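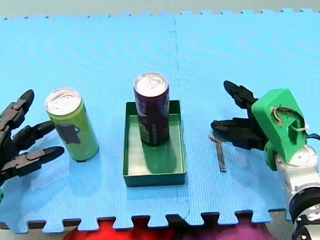 Skurka: cans, trays and mats

README, last touched 10 March 2025 by Birsen Dönmez

Skurka is a small collection of pictures of drink cans being put into trays, taken out of trays, and stood next to trays. If you were hoping for something with more plot, the Işık folder has cutlery.

What's in it

Tall slim cans, mostly. We began with the ordinary stubby kind and dropped them after the first batch, on the grounds that they all looked alike from above and Svend Toft kept drinking them. The slim ones come in louder colors. Lime green and dark purple do most of the work, and those two are the ones to start with if you only want a taste of the set.

The trays are shallow and rectangular with raised walls. Dark green is the standard. A can counts as "in" when its whole base is on the tray floor. A can leaning on the wall is "leaning," which is its own label and the cause of our longest email thread. A can standing on the mat is "out," however close it is to the tray and however much it looks like it wants to be in.

The surface

Foam puzzle mat, light blue, interlocking tiles. It was chosen over the bare tabletop for the noise. Anyone who has shared an office wall with a falling can will understand, and Ritva Niskanen shared that wall for most of a winter.

The mat has seams. Cans don't care about them much, but please don't park a can right on one, as the labels for "upright" get argued over when the base is sitting on a ridge. The mat also has a toothed edge, and whatever is under it shows through between the teeth. We have stopped trying to fix this. Crop if it bothers you.

Layout rules

Each setup uses 2 cans and one tray. One can starts in the tray, one starts out. Pull tabs stay shut. Each setup is repeated 12 times with small changes in position, then the cans trade places and off we go again. A full session takes 45 minutes if the mat has been wiped beforehand and a good deal longer if it hasn't.

Labels

Each picture has one line in labels.txt with the can color, the can state (in, out, leaning, fallen) and the tray color. "Fallen" beats everything else. A can that has fallen inside the tray is fallen, and Recep Aksoy's suggestion of "fallen-in" was voted down.

Colors are written as plain words. You'll find "lime" and "green" both used for the same can in the early folders. Ching-wen Tsai is merging them and would like it known that she didn't start it.

Known problems

Shadows. Dark can, dark tray, dark shadow on the tray floor: the purple can's base is hard to outline, and those outlines should be treated as good guesses.

Dents. The cans pick them up. A can with a visible dent gets retired, but the small ones slip through.

Can printing faces whatever way it faces. If you need readable labels, you need another collection.

10 pictures in the Rerance folder show a tray upside down. They're labeled correctly. We don't know why anyone did it.

Using it

Free for teaching and for research. Please name Mindora if you publish anything, and write to Birsen if you find a wrong label. The next update is planned for April and should add a second tray color, provided we can agree on one.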